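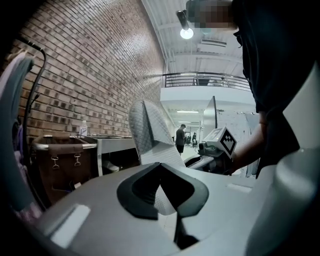
Hand-held gripper build, finger pads and marker cube

Lurnton Workshop forum > Builds

gviklund
Second pair together at the workshop. White shells, grey quilted pads, marker cube sits on top of the gripper. Pads are the bit I'm not sure of. Diamond texture grips cloth fine but drags on anything slick. Anyone tried plain silicone?

ojars_l
Plain silicone picks up fluff in no time. Stick with the quilted. What's the cube fixed with?

gviklund
two screws and a dab of glue. Kedico printed the shells, 14 quid each

Kowalchuk_J
Glue is a mistake. You'll want that cube off when you recalibrate. Did mine in June and had to cut teh thing away.

ojars_l
disagree, screws alone work loose. Mine shifted after 500 open/close cycles and the tracking was rubbish

Kowalchuk_J
threadlock then. Not glue

gviklund
Fair. Will try threadlock on the left one, leave the right as is and see. Jaw still feels stiff at full close btw, might be the spring

flo_paq
Softer spring made mine floppy. File the slot first, takes 20 mins, then decide.

gviklund
ok filing it tonight. will post how it goes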